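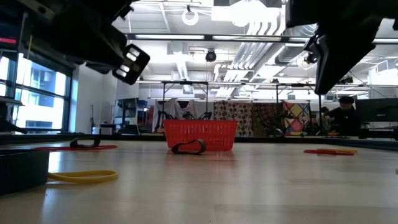

By the business desk editor, Coutinho Ledger
Equipment and budgets

Plada will spend the next budget year buying small, dull things for its robots, according to a spending plan the company shared with its suppliers in April. The robots themselves, which were supposed to be the expensive part, get a much shorter section.

The company, which builds sorting and packing cells for makers of rubber goods, had planned to add a third two-arm station at its Coutinho workshop. That station has been pushed to the following year. The money goes instead to gripper pads, spare cables, a second stock of baskets and a line item called "bands, assorted," which runs longer than the paragraph on company strategy just before it.

Bands are the whole job. Plada's customers want loops and bands picked off a table and put in a container, a task any bored person can do while thinking about lunch. For a pair of grippers it is a good deal harder. A thick black loop may stand partly on its edge. A thin red band lies flat on a pale wood-grain tabletop and offers very little to grab. Each shape wants a slightly different approach, and the finger pads pay for all of them.

Pads are where the old budget went wrong. Last year's plan allowed for 45 replacement sets. The workshop had used those up before summer and then bought more at the rush price, a figure that appears in the new plan in bold. This year's order is for 300 sets, to be delivered in four batches so that the storeroom door will still close.

The purchase was put out to two suppliers. Flernus offered the lower unit price with a minimum order and a delivery date described as "indicative." Adeck came in at $420 more on the first batch and named an actual week. Adeck got the work. The plan notes that the difference is less than what the workshop paid last year in overnight shipping alone, and then gives the overnight shipping its own footnote, in case anyone had started to feel good about it.

Not every request made it through. The workshop asked for new tabletops with a matte finish, on the grounds that overhead lights reflect off the current ones. The plan approves one tabletop, as a trial, and suggests that the lights be moved in the meantime. The workshop replied that the lights hang from a high ceiling among the ductwork, and that moving them would need a lift. The plan does not approve a lift.

Backdrops fared better. Patterned fabric hung behind a work area gives the cameras something busy to cope with, and it has the great budget advantage of being fabric. The allowance for the year is $812, which the plan describes as generous and the workshop describes as quilts. Both sides seem satisfied. It is the only line in the document with no comments attached.

The baskets took longer to settle. Plada uses red plastic mesh ones, and purchasing wanted to know why a cheaper solid bin would not do. The answer ran to nearly two pages and came down to the customers: they use mesh baskets, so the robots should learn on mesh baskets. Purchasing accepted this and asked whether the customers might consider switching. The plan records no reply.

The third station is still expected, only later. Plada says it would sooner keep two arms supplied than have four arms waiting for parts, a position it reached after one quarter of having two arms waiting for parts. A deposit on the new frame has been held over, and the floor space is marked out with tape – the tape came out of this year's money.

Other shops planning a first station have asked Plada for its numbers, and the company has begun sending out a one-page summary. It advises buyers to price a full year of wear parts before asking for a quote on the arm, and to get delivery dates in writing. It also advises ordering the bands early. Plada's own bands are on order with Adeck and are due with the first batch of pads.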